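# Papierkorb Coltitz 13 – rund, für Gästezimmer und Apartments

Artikel 398 · Ausführung braun · Volumen 13 Liter
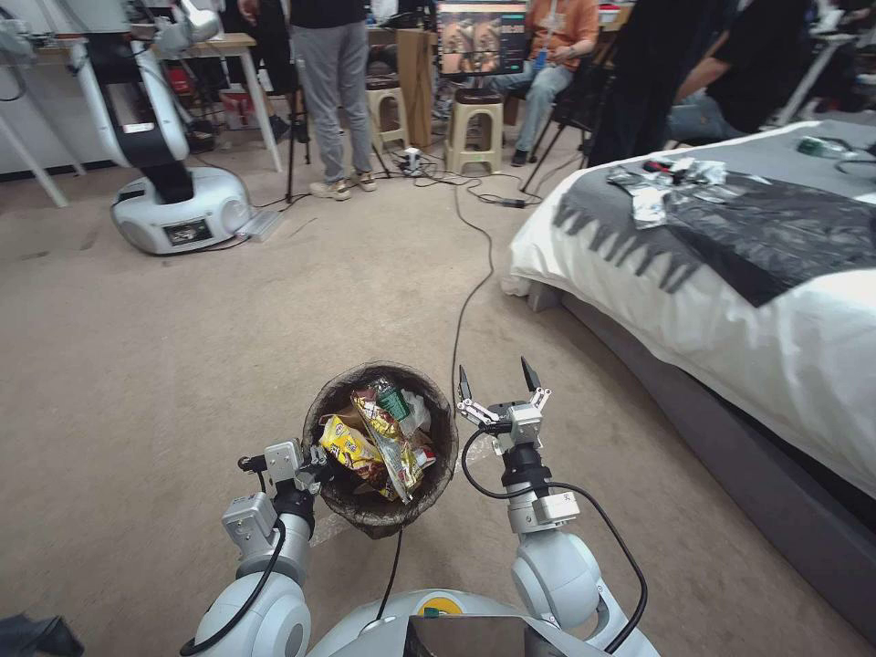 Der Coltitz 13 ist ein offener Papierkorb ohne Deckel und ohne Einsatzring. Er ist für den trockenen Zimmerabfall ausgelegt, also für Papier, Verpackungen und Kosmetiktücher. Der Beutel wird eingelegt und nach außen über den oberen Rand geschlagen. Ein schwarzer Beutel bildet dabei einen dunklen, leicht faltigen Abschluss auf dem braunen Korb. Chipstüten und ähnliche Folienverpackungen nehmen auch zerknüllt viel Raum ein und stehen schnell bis an den Rand; für Zimmer mit Snackangebot empfehlen wir deshalb die tägliche Leerung. Die Standfläche ist für Teppichboden und Hartboden gleichermaßen geeignet.

## Technische Daten

| Merkmal | Wert |
|---|---|
| Form | rund |
| Farbe | braun |
| Nennvolumen | 13 l |
| Deckel | ohne |
| Verpackungseinheit | 3 Stück |
| Reinigung | feucht, pH-neutral |

## Beutel

Verwendbar sind Beutel mit ausreichend Überstand für den Umschlag. Zu knapp bemessene Beutel rutschen beim Befüllen in den Korb. Große Müllsäcke sind als Einlage nicht vorgesehen – sie dienen als Sammelsack beim Zimmerwechsel, in den die Korbbeutel samt Inhalt gegeben werden.

Beutel der Serie Lumcombe passen ohne Nacharbeit. Sie werden getrennt berechnet und gehören nicht zum Lieferumfang.

## Aufstellung

Neben dem Bett oder am Schreibtisch, mit einer Handbreit Abstand zu herabhängenden Laken und Decken. Nicht unmittelbar an Heizkörpern aufstellen. Der Korb ist nicht als Ascher zugelassen. Flüssigkeiten vorher ausgießen, Flaschen getrennt sammeln.

## Leerung und Pflege

1. Umschlag rundum lösen und nach oben ziehen.
2. Beutel verknoten, senkrecht herausheben.
3. Innenwand auf Rückstände prüfen, bei Bedarf auswischen und trocknen lassen.
4. Neuen Beutel einlegen, Rand gleichmäßig umschlagen.

Scheuermittel hinterlassen auf der Außenfläche matte Stellen.

## Bestellung

Einzelstücke sind auf Anfrage lieferbar. Für Objektausstattungen gilt die Preisliste Prumley ab Juli. Ansprechpartnerin für Mengenanfragen ist Olga Pacheco, für Reklamationen Keith Tindall. Bitte bei beiden die Artikelnummer angeben.

Stand des Datenblatts: 2026-01-15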